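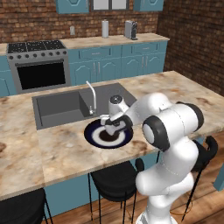 Print this page | E-mail this page

Writing for the Web, Unit 4: Keeping a Personal Blog Going

These notes go with the fourth session. Bring your draft posts and the address of your blog.

Why blogs stop

Most personal blogs go quiet in the first year. The usual pattern is a burst of posts, a gap of a few weeks, an apology post, then a longer gap. The apology post does little for readers. Most of them haven't noticed the gap, and a new visitor has no idea what you're sorry for. If you have been away, start with the thing you want to write about.

Setting a pace

Pick a pace you could manage in your worst month. For most students in this course that is one post a fortnight. Keep two finished posts in reserve before you tell anyone the address. When you use one, write another before you start anything else.

Length

The set post for this unit has a limit of 2000 words. You don't need to reach it. The sample post from the Grusden travel blog, handed out last session, is 1567 words and could lose its first three paragraphs. Mark where you think it really begins and we will compare.

Subject and categories

A personal blog can cover several subjects, but readers like to know what they're getting. Use no more than six categories. If a category still has one post in it after three months, fold it into another. Tags are looser, and you can add them later.

Writing about other people

Ask before you name family, neighbours or people from work. Change a place name if it would give someone away. The two blogs in your reader, Trustmont Diary and Notes from Irum, handle this differently. The first uses initials throughout. The second leaves people out almost entirely and writes about the town.

Comments

Decide early whether to allow them. If you do, check them at a set time, say 7 p.m., and leave them alone otherwise. Answer questions. You don't have to answer praise, and you can delete rudeness without explaining yourself.

For next session

Read the Tu post on moving house (in the reader) and underline every sentence that would only interest the author. Some of them should stay. Be ready to say which.

Write one post of your own on something that happened at home this month. Save a copy outside the blogging program.

Filed under: Course Handouts, Blogging, Everyday Writing

This site uses cookies to remember your settings. By continuing to browse you agree to their use.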